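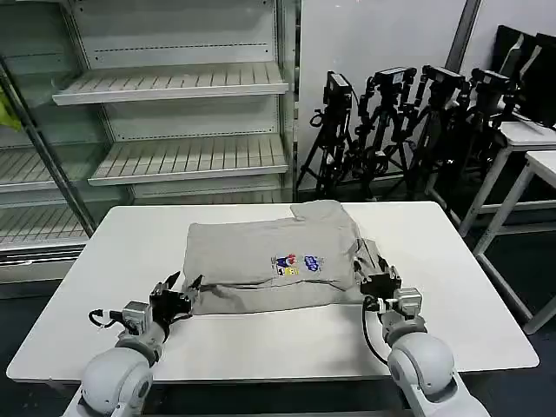
흰 작업대 위에서 연회색 옷을 접는 양팔 로봇

자주 묻는 질문: 공동 작업실 양팔 로봇 제작기

안녕하세요, 공동 작업실 Iltlow에서 빨래 개는 로봇을 만들고 있는 Krystyna Wilczyńska입니다. 5월에 제작기를 올린 뒤로 메일이 꽤 많이 왔어요. 하나하나 답장을 드리다 보니 같은 이야기를 자꾸 쓰게 되어서, 차 한잔 옆에 두고 한꺼번에 정리해 봅니다. 말이 좀 길어도 너그럽게 읽어 주세요.

왜 하필 옷 개기인가요?

제가 제일 싫어하는 집안일이라서요! 처음에는 나사 조이는 작업을 시켜 볼까 했는데, 같이 만드는 Matvii Bilyk 씨가 "그건 주말 두 번이면 질릴 것"이라고 하더라고요. 천은 잡을 때마다 모양이 달라져서 도무지 질릴 틈이 없습니다. 어제 잘되던 동작이 오늘은 소매 하나 때문에 엉망이 되곤 하는데, 그걸 들여다보고 있으면 저녁 시간이 금방 지나가요.

팔은 꼭 두 개여야 하나요?

수건 한 장 정도라면 한 팔로도 어찌어찌 됩니다. 그런데 티셔츠나 맨투맨은 한쪽을 당기면 반대쪽이 따라오니까 눌러 줄 손이 하나 더 있는 편이 훨씬 편해요. 예산이 빠듯하시면 한 팔로 시작하시되, 작업대 앞쪽에 두 번째 팔을 달 자리는 꼭 남겨 두세요. 저희는 그걸 생각 못 하고 상판 구멍을 다시 뚫었답니다.

부품은 전부 직접 만드셨나요?

아니요, 그랬으면 아직도 책상에 앉아 설계만 하고 있었을 거예요. 팔은 Clultora에서 나온 조립 키트를 썼고, 저희가 손댄 곳은 고정판과 집게 끝부분, 그리고 배선입니다. 집게 끝은 Radymyr Ostapchuk 씨가 세 번 다시 깎았어요. 처음 것은 너무 뾰족해서 니트 올이 걸렸고, 두 번째 것은 너무 뭉툭해서 얇은 면을 자꾸 놓쳤습니다. 지금 쓰는 것은 그 중간쯤인데, 저는 꽤 마음에 들어요.

작업대는 어떤 것이 좋을까요?

밝고 단색인 상판을 권합니다. 저희는 흰색을 써요. 다만 흰 상판에 흰 옷을 올리면 프로그램이 옷 가장자리를 못 찾고 헤매는 일이 잦으니, 처음 연습하실 때는 회색이나 남색 옷부터 꺼내 보세요. 높이는 본인이 서서 손을 뻗었을 때 편한 정도면 충분합니다. 몇 시간씩 옆에 서서 옷을 다시 펴 주는 사람은 결국 우리니까요.

처음 연습할 옷은 어떤 것을 고르면 되나요?

적당히 도톰하고 한두 해쯤 입어서 길이 든 옷이 좋습니다. 새 옷은 빳빳해서 접어 놓아도 슬금슬금 다시 벌어지고, 얇은 여름옷은 집게 사이로 빠져나가기 쉬워요. 그림이 찍힌 옷은 앞판이 어느 쪽인지 사람 눈에도 금방 보여서 저는 즐겨 씁니다. 다만 프린트가 두껍다면 그 부분은 천과 다르게 꺾이니까 접는 선이 그림 위를 지나지 않게 잡아 보세요. 단추 달린 셔츠는 한참 뒤로 미루셔도 됩니다. 저희도 아직 미루는 중이에요.

모서리가 삐죽 올라오거나 주름이 남는데 제가 뭘 잘못한 걸까요?

저희 것도 그래요! 사진 속 옷도 뒤쪽 오른편 모서리에 천이 조그맣게 올라와 있고 아래쪽에는 주름이 져 있지요. 저는 우선 네모 비슷한 모양이 나오면 합격으로 치고, 그다음에 모서리를 고칩니다. 주름이 많을 때는 접기 전 단계부터 살펴보세요. 펼치는 동작을 조금 천천히 바꾸고, 당기기 전에 반대쪽 집게로 살짝 눌러 주기만 해도 제법 나아집니다. 너무 세게 누르면 이번에는 천이 밀리니 조금씩 바꿔 가며 맞추셔야 해요.

케이블이 자꾸 걸리는데 어떻게 정리하세요?

손목 쪽 선은 조금 여유 있게 고리 모양으로 늘어뜨려 두는 편이 좋습니다. 깔끔하게 보이고 싶어서 바짝 묶어 두었다가 손목을 크게 돌리는 순간 커넥터가 쏙 빠진 적이 있어요. 묶기 전에 팔을 천천히 끝에서 끝까지 움직여 보시고, 제일 많이 당겨지는 자세를 기준으로 길이를 정하세요. 묶는 끈은 떼었다 붙였다 할 수 있는 것으로 쓰시고요. 어차피 다음 주에 또 풀게 되실 거예요.

연습은 얼마나 시켜야 하나요?

저희는 동작 기록 200개를 모았을 때 처음으로 "어, 접는 것 같은데?" 하는 말이 나왔고, 600개를 모은 지금은 같은 옷이라면 꽤 믿고 맡깁니다. 옷이 바뀌면 또 서툴러져요. 숫자를 채우는 데 마음이 급해지면 대충 펴 놓은 옷으로 비슷비슷한 기록만 쌓이기 쉬우니, 놓는 방향과 구김 정도를 조금씩 바꿔 주세요. 피곤한 날은 그냥 쉬시는 게 낫습니다. 졸면서 모은 기록은 나중에 골라내느라 더 고생했어요.

집에서 해도 안전할까요?

작은 팔이라도 손가락이 끼면 정말 아픕니다. 비상 정지 버튼은 앉은 자리와 선 자리 양쪽에서 손이 닿는 곳에 두시고, 옷을 다시 펼 때는 반드시 팔을 멈춘 다음 손을 넣으세요. 긴 머리는 묶고, 후드 끈은 안으로 넣어 주시고요. 아이나 고양이가 드나드는 방이라면 문을 닫을 수 있는 곳이 좋겠습니다.

설계 파일을 받을 수 있나요?

네, 고정판과 집게 끝 도면은 메일을 주시면 보내 드립니다. 프로그램 쪽은 Afia Amissah 씨가 설명서를 쓰는 중이라 조금만 기다려 주세요. 지금 28쪽까지 썼는데 아직 설치 이야기가 안 끝났다고 하네요.

구경하러 가도 되나요?

그럼요, 금요일 저녁 7시부터 문을 열어 둡니다. 연락만 미리 한 번 주세요. 집에서 안 입는 맨투맨이나 티셔츠를 들고 오시면 더욱 반갑고요. 개어서 돌려드린다는 약속까지는 못 하지만, 차는 꼭 대접하겠습니다.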